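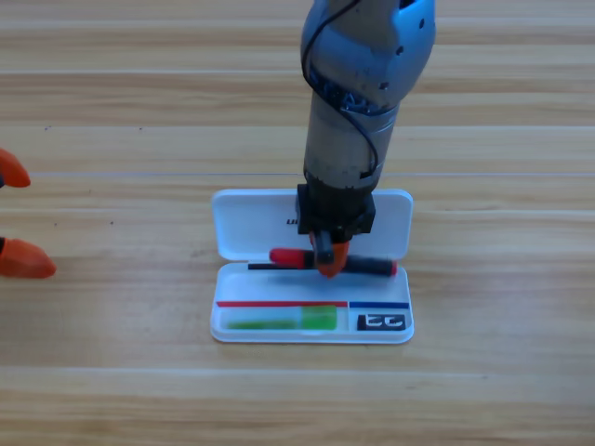 The woman who runs the stationery shop on the corner of Skollemo has a pencil case open before I have my coat off. "Look at the hinge," she says. "It opens like a book, right back, so you can see everything you own at once!"

She has loved pencil cases since she was six, and her collection now stands at 118. There are tins, rolls, wooden ones with a sliding lid and a whole drawer of zip pouches, but it is the hard plastic sort she always comes back to. "A pouch is a bag, really. You rummage in it. A hard case you pack, and I do love packing."

I ask how she goes about it, and she's off. Everything comes out first, on to a clear table. Pens get a scribble on scrap paper and the dead ones go straight in the bin (no second chances, she's quite fierce about it). Then the markers go in, thickest first and lying lengthways, with the slim things tucked in beside them. "People put the pencils in first and then wonder why the lid won't shut. Fat ones first! Then the thin ones find their own gaps."

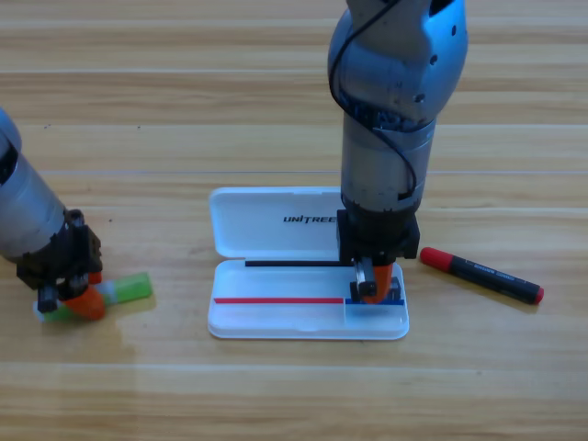
Issue 15

She is just as keen on colour. Her own everyday case, a battered Weidemann that she bought second-hand, has a red marker, a black one and two greens. "I'd be lost without a green. Red looks cross on a page, and green is just having a word with you." Caps are another favourite subject. She likes one that clicks, and she stores every marker flat so the ink doesn't settle at one end.

The shop's Saturday morning table began as a way to use up old stock. Children bring in whatever has been rolling about in their school bags, tip it all out and start again, and she says the parents are usually the ones who stay longest. One father went home with a Cosar case for himself and came back the week after for another.

Has she a dream case? She has, and she gets up to fetch the catalogue: an Astik from before the shop opened, white, with a clasp on the long side. "I've seen one, once, at a fair, and I dithered. I went round the hall to think about it and when I got back it had gone. I still think about that clasp."

Related
Rubbers, rated
A drawer for every pen
How we cover our exercise books
Letters: more on blunt sharpeners

Contact us | Copyright Skollemo Paper Pages | Back to top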